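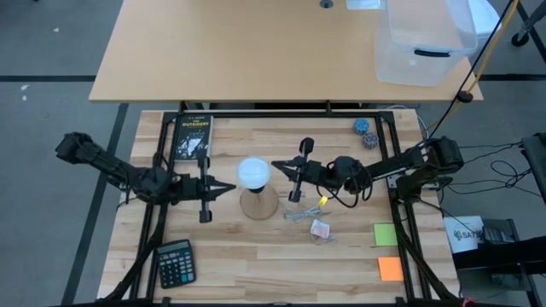

Fig. 1 – Plateau en bois clair, à lames pâles et brun clair.

Cours de technologie du bois, séance 3 : le bois et l'eau

On attaque le chapitre que je préfère ! Un arbre abattu est gorgé d'eau, et tout le métier consiste à composer avec elle. Retenez d'abord la formule du taux d'humidité :

H (%) = (masse humide – masse anhydre) / masse anhydre × 100

Exemple : une éprouvette de hêtre pèse 800 g à l'arrivée et 613 g après étuvage, soit H = 30,5 %. On est tout près du point de saturation des fibres, et c'est là que ça devient passionnant : en dessous, le bois se met à bouger.

Le retrait dépend de la direction : presque nul dans le fil, net en radial, souvent double en tangentiel. Voilà pourquoi une planche sur dosse tuile, et pourquoi un panneau large se monte en lames étroites (alternez les cernes, regardez bien les bouts !).

À faire pour février : exercices du polycopié Bennani, plus le calcul du retrait tangentiel d'un plateau de 400 mm de large passant de 22 % à 10 % d'humidité. Coefficient : 0,3 % par point. Apportez vos chutes, on les pèsera ensemble.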